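The towel that wouldn't lie flat

Ada Zuccaro has folded towels for a living for 11 years, first at the Pagano guest house and now at Plekeo, a small laundry that handles 3,165 pieces in a busy month. Her advice on bath linen is short. Fold in thirds lengthways, then in half, and stop there.

Thick towels are the awkward ones. The pile pushes back, the ends puff out, and a bundle that was square when you let go of it will soon bulge on one side. Zuccaro starts from the hem, which is flatter than the rest and gives a straight line to work to.

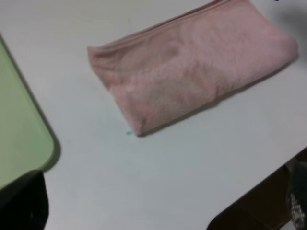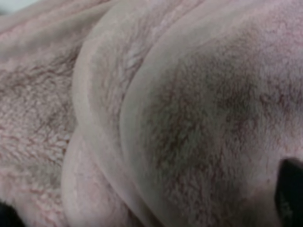

Pink, soft and plenty of folds.

She doesn't press down hard on a finished bundle. Pressing flattens the loops and does little for the shape. On the shelf she stacks no more than 3 bath towels together, folded edge to the front, and puts hand towels in a separate pile.

Fabric softener is kept to a minimum at Plekeo. Zuccaro thinks it makes towels slippery to fold and worse at drying people. A good shake before they go on the line does more, she says, and another when they come in.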